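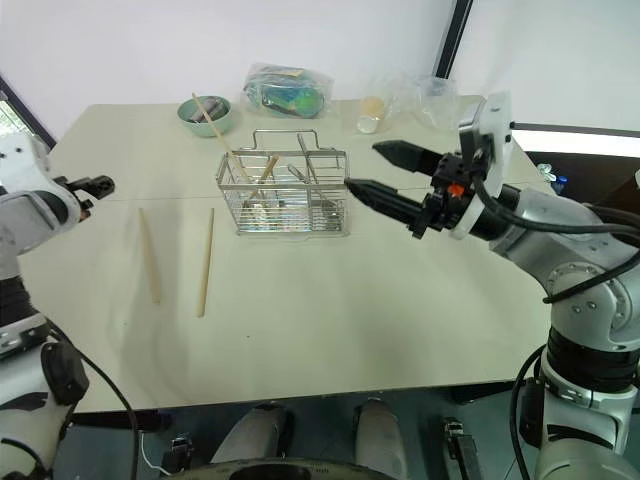
A **cutlery caddy** is an open, divided container for keeping eating and serving tools upright, either beside the sink or on the table. It is the sociable cousin of the cutlery drawer, and a good deal worse at keeping secrets. Wire versions are usually rectangular, with thin bars for sides and a raised handle over the top, and the dividers inside are meant to keep one sort of utensil from mixing with another. In practice the sorting is left to the household, and a wooden chopstick will happily share a caddy with something metal while two more chopsticks lie on the table in front of it.

## Materials

Stainless steel is common, as are glazed pottery and plastic. Wire lets water drain and air get in, but thin handles can slip through a wide mesh and poke out underneath. Solid pots avoid this and collect a small pond instead.

## Chopsticks

Chopsticks are awkward tenants. Being long and light, they lean on whatever is nearest, and a pair put in together seldom stays together. The Clallitz pattern, sold by the Stasstead kitchenware shop from one October to the next, had a narrow compartment for them. It was 33 millimetres across and was mostly used for teaspoons.

## Cleaning

Wire caddies are washed in warm soapy water, with a bottle brush for the corners. Crumbs gather at the bottom, along with small objects that have no business there.

## See also

- Cutlery drawer
- Dish rack
- Chopstick rest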